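Talto: progress report to the programme funder
Period ending November

Work on the six-part documentary series about regional design continued to plan. Picture editing is complete on the first 2 episodes, Skindham and Ông. The Skindham episode covers lettering and shopfronts; the Ông episode covers printed textiles. Both have been passed to sound. The rough cut of the third, Esum, is in review.

Interview transcription stands at 581 pages, of which 86 still need a second check against the recordings. Subtitles in English are finished for Skindham. The translation for Ông was returned once for corrections to technical terms used in dyeing, and the revised file is with the subtitler.

Rights clearance is the slowest item. Archive holders have been written to for all stills used in the first two episodes. Replies are outstanding for the title sequence and for the closing section of Ông.
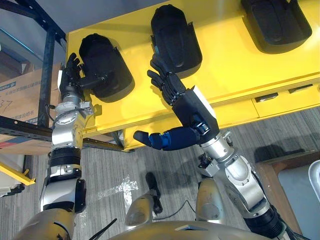
The subtitler has asked that place names be fixed before the remaining scripts are sent out, as the spelling of Ông changed between drafts and each change means a fresh pass through the captions. A single name list has now been issued with the scripts.

A test screening of the Skindham episode was held at 7 in the evening. Viewers completed 500 comment cards over the run of showings. The most frequent remark concerned the music level under the narration in the opening section. The mix has been lowered there and the narration left as recorded. 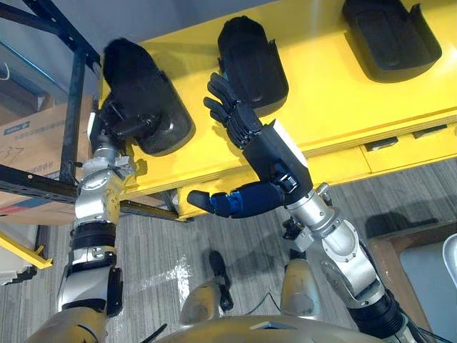

Will the late archive replies move the delivery of the first episode? The delivery date for Skindham stays as agreed, with a plain title card in place of the archive sequence if clearance has not arrived by the final mix.

Spending is within the agreed budget lines. The next claim will cover sound, grading and the second round of translation. Grading of Ông starts once the sound files are signed off.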